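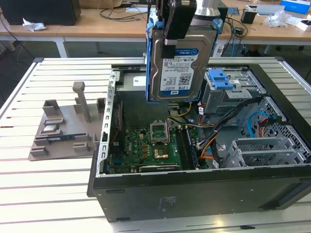
Figure 7.1 A hard drive in its blue caddy, held over an open desktop tower.

Chapter 7
When the Plan Meets the Parts

I wrote my first task planner over a long, rainy August, and I was terribly proud of it. You gave it a goal ("drive in the cage, memory in the slot") and it handed back a tidy list of moves, 15 of them, in an order that made perfect sense. Then Dexter Kasprzak, who had the desk next to mine at Hakari, asked me what the list would do if the drive was a finger's width from where I thought it was. I had no answer at all! The planner had never heard of a finger's width. It knew "held" and "placed" and that was that.

This chapter is about the gap Dexter was poking at. Chapter 6 gave you a planner that works with symbols, and I still think it's a lovely thing. Now we have to tie each of those symbols to numbers that come from a sensor, and the numbers wobble. We'll use one job all the way through, working on the inside of a desktop PC, and I picked it because a computer case is such a rotten place to put a robot hand. There are sharp metal edges, narrow gaps and (worst of all, for my money) cables. 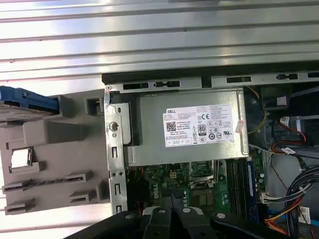 Cables are a pain for the perception code because they have no fixed shape. A power supply is a box, so you can fit a box to it and get a decent pose out. A bundle of wires is whatever it feels like being today, and it may well be lying across the very part you want. My advice in section 7.2 will be to stop trying to model them properly. Mark the space they take up as "keep out", plan around it, and look again before you commit to the last bit of the move.

That second look matters more than you'd think. In our code, which I've called Lotent, the planner checks 2 things before every step: is the part where I believed it was, and can the fingers still get to it? If either answer is no, we throw away the rest of the plan and start from what we can see now. It feels wasteful the first time you watch it (I sulked for a week), but replanning is cheap and bent pins aren't.

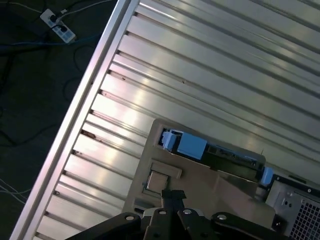
Figure 7.2 View from the wrist: a circuit board in its tray, with the gripper just below.

We'll begin with frames, meaning the different sets of axes that the camera, the wrist and the table each use. If you skipped the maths in Chapter 3, go back and do it now, and have a pencil handy.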